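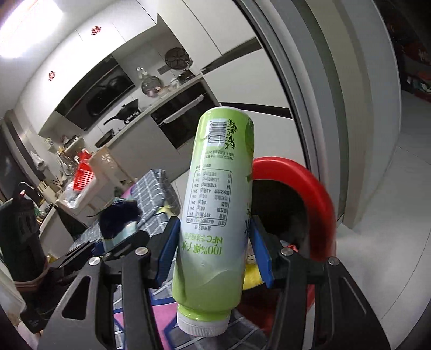 4. Preparar y guardar las bebidas en la nevera Nolell

Este capítulo explica cómo se cargan botellas, cartones y latas en la nevera portátil Nolell. Lea primero el capítulo 3 (Conexión a 12 V y a la red). La nevera debe estar en posición horizontal y con la tapa cerrada antes de encenderla.

4.1 Antes de cargar

1. Coloque la nevera sobre una superficie plana. Deje 20 cm libres delante de la rejilla de ventilación.
2. Conecte el cable y pulse la tecla de encendido durante dos segundos. La pantalla muestra la temperatura interior.
3. Seleccione 4 °C con las teclas de flecha. Para confirmar, espere hasta que el número deja de parpadear.
4. Espere 20 minutos con la tapa cerrada.

Nota: Si la pantalla muestra el código E2, la tensión de la batería es demasiado baja. Arranque el motor del vehículo o conecte la nevera a la red.

4.2 Elegir la bebida adecuada

No todas las bebidas se conservan de la misma manera. Lea siempre la etiqueta del envase.

Zumos y agua de coco con la indicación NFC (no procedentes de concentrado): algunos se venden refrigerados y otros a temperatura ambiente. Los primeros deben entrar en la nevera inmediatamente después de la compra. Los segundos pueden esperar fuera mientras están cerrados, pero una vez abiertos se guardan también en frío.

Bebidas con gas: guárdelas solamente en el compartimento grande. En el compartimento pequeño la temperatura puede bajar de 0 °C.

Leche y bebidas vegetales: respete el plazo que indica el fabricante después de la apertura.

CUIDADO: No introduzca botellas de vidrio llenas en el compartimento pequeño. El líquido se puede congelar y el vidrio se puede romper.

4.3 Cargar la nevera

1. Seque los envases con un paño.
2. Ponga las botellas altas en el lado del compresor, de pie y con el tapón bien cerrado.
3. Ponga las latas en la cesta inferior. La cesta admite dos filas.
4. Fije el separador Pikex en la ranura más cercana a las botellas, hasta oír un clic.
5. Cierre la tapa y compruebe que la junta no queda doblada.

Nota: El separador Pikex se puede pedir como recambio con el número 286. No está incluido en el modelo sin ruedas.

4.4 Envases ya abiertos

Los envases abiertos se guardan siempre de pie. Escriba en el tapón la hora de apertura, sobre todo si varias personas usan la misma nevera. Si un zumo tiene olor ácido o el envase está hinchado, no lo pruebe.

Un sedimento en el fondo puede ser normal en las bebidas sin filtrar. Agite suavemente la botella cerrada antes de servir.

4.5 Si se derrama líquido

1. Apague la nevera y desconecte el cable.
2. Retire la cesta y el separador.
3. Limpie el interior con agua tibia y un poco de jabón neutro. No use estropajo.
4. Abra el tapón de desagüe y deje salir el agua. Vuelva a cerrarlo.
5. Deje la tapa abierta hasta que el interior esté seco.

CUIDADO: No vierta agua sobre el panel de mando ni sobre las tomas de corriente.

Para la limpieza de la junta, véase el capítulo 6.

Traducción al español: Sabine Voß. Revisión técnica: Reinhold Hagedorn.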